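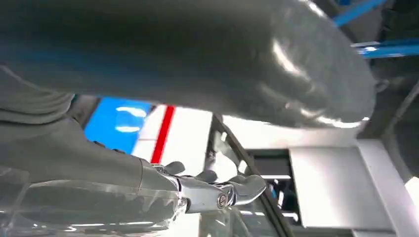 Sourdough is a con, according to one reader, who wrote in after last month's letter to say she'd fed her starter for 19 days straight and ended up with something she could have propped a door open with. She wanted to know why I keep going on about it. Fair question! I've been chewing on it all week (easier to chew than her loaf, by the sound of it), so this month's bread corner is all about starters and why yours might be sulking.

First thing, and I wish I'd known it when I moved to Vukesthorpe: your kitchen is probably too cold. Mine is an add-on at the back of the house with three outside walls, and from October until well into April it's a refrigerator with a stove in it. I followed the book to the letter, fed the jar at 7 every morning, and got a few sad bubbles and a smell like nail polish remover. Then I moved the jar to the shelf over the water heater and by the next evening it had climbed right out and down the side. I had to scrape it off a stack of clean towels, but I was thrilled.

Second thing is flour. I'd been using the cheapest all-purpose I could find, and it does work, eventually, but a spoonful of whole rye in each feeding perked mine up like you wouldn't believe. I get the Brekke rye from the co-op, the one in the brown sack, and I keep it in the freezer so it doesn't go stale on me. If you can't find rye, whole wheat is the next best. I would skip anything bleached.

Now, the question I get more than any other is how much you're supposed to throw away. I hate throwing flour out too. These days I keep a tiny starter, just a couple of tablespoons in an old jam jar, and only build it up the night before I bake. Whatever's left over goes into crackers: mix it with a little melted butter and salt, spread it as thin as you can on parchment, and bake it low until it snaps. Sesame seeds on top if you have them. My lot will eat a whole tray before dinner and then claim they aren't hungry.

As for the loaf itself, if your dough is a puddle, use less water. I know all the pretty pictures online show those huge open holes, but I want to put jelly on mine without it landing in my lap! Start on the dry side and add a splash more next time. And let it cool. I'm terrible at this and usually cut the end off while it's still steaming, and the middle is gummy every time, and I do it again the next week.

I've had the same starter for 3 years now, by the way. It came from a friend at the Susilo bakery, back when they still had the little place on Stelley, and it's been forgotten at the back of the fridge more than once. The longest was nearly 187 hours over the holidays with no feeding and gray liquid on top. I poured that off, gave it two good feedings and it was back to normal. If you ever see pink or orange streaks or any fuzz, though, that's the end of it and the whole jar has to go.

If you'd like some of mine, bring a clean jar with a lid to the next swap and I'll fill it up. Feed it when you get home.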